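Search this site Enter keywords Go

Sep 30, 2020

Skeltden replaced the lime render on its north terrace in March, and the firm's site manager agreed to talk through the specification on condition that the job, and none of the staff, be named.

The terrace has solid brick walls, 210 mm thick, previously coated in cement. "Cement held the water in," the manager said. "We measured damp at skirting level in every house but two." The old coat came off by hand over nine working days, and the brick was left open before any new material went on.

The mix was a hydraulic lime supplied by Waltinik, laid in two coats over a thin key coat. In all, 441 bags were used. The manager put the waste at "a little more than I wanted" and blamed the sand, which arrived coarser than ordered.
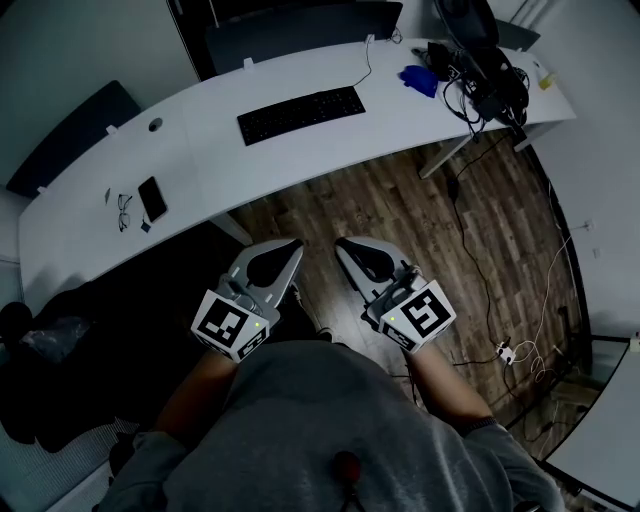 According to the plasterer, the sand was a minor matter and the real difficulty was drying wind from the east, which opened hairline cracks in the first bay. "You hang wet sacking and you check it twice a day," the plasterer said. "We did that from the second bay on."

The manager accepts this. The first bay was rubbed back and recoated at a cost of £456, met by the firm.

Paint was left to the owners, subject to one condition — it must be limewash or a mineral paint. Masonry paint would seal the wall again. The west terrace is next, with sand from a different pit.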